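Usteddale Weekly > Features > Play

Filed under: Long Reads, Small Courts

The Second Life of a Tennis Ball

Feb 16, 2025 | By Tincuța Ene

Pick up a new tennis ball and squeeze it. That push back against your fingers is air, sealed inside a hollow rubber core, and it starts leaking away as soon as the can is opened. Players call a tired ball "dead," but I've come to love the dead ones!

At the Remcombe courts, Senad Kos keeps a shed full of them. He had 381 when I visited in February, all sorted by bounce (he drops each one beside a yardstick and writes the height in a notebook). The liveliest go back out for beginners' lessons. The flat ones go to dog owners, to schools that slit them for chair legs, and to Krešimir Berisha, who rolls his sore feet over two of them every night and swears by it.

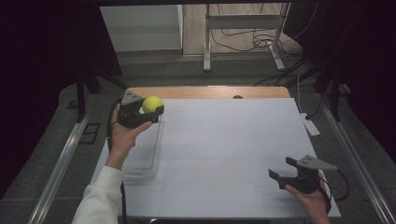
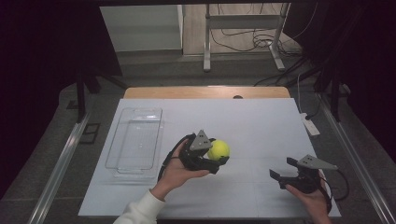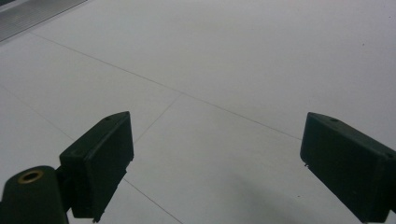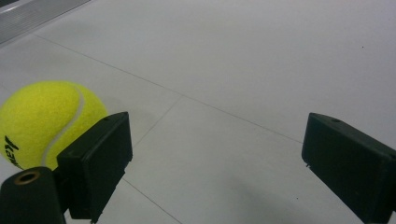 Why the fuzz matters

The felt does far more than I expected. It roughs up the air around the ball and slows it down, and it lets the strings grab hold long enough to put spin on a shot. Shave a ball bald and it flies like a stone. Senad let me try one, and I sent it clean over the fence into the parking lot.

Old felt puffs up with play, too, so a worn ball can feel slow and floaty before it goes smooth. That makes it wonderful for learning. You get a little more time to turn your shoulders, a little more time to think, and rallies go on and on. Ours lasted 134 shots, and I was grinning the whole way.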